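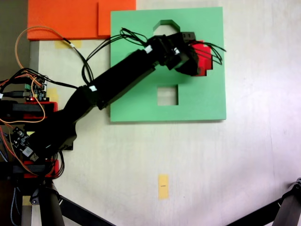

Green square board with the red block. House-shaped cut-out near the top, square hole below.

Skavside shape boards
Item 411

A board with holes in it, and a block to put in them. We have been selling these for longer than is dignified, and people still write in to ask whether there is an app. There isn't.

The square board is light green and lies flat on the table. Brittany Penner drew the house cut-out, and has been told by several customers that it is a pentagon. She is aware.

Boards and blocks are sold separately, so please check your basket before you write to Kaja. Wipe with a damp cloth. The dishwasher will win.

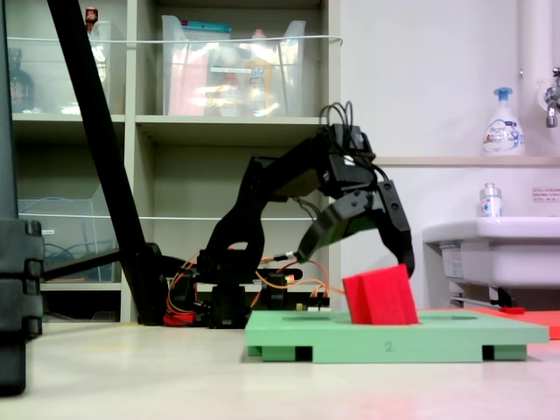
Raised boards are for people who found the flat one too restful. The block has to be lowered into its slot from above, and a board on feet gives you less to lean on while you do it. You get two slots on the long green one, so there is always a wrong answer available. The faint 2 on the front edge is printed that way on purpose, after Ankit Vashisht complained that the old numbers shouted. Blocks with a slanted top, like the red one, are best picked up by the sides.

Delivery: up to 2 weeks, from our Clurneck store.
Spare blocks: see Holub range.
Returns: unused, in the box, with the block. We do check for the block.

Page last changed 16 Mar 2020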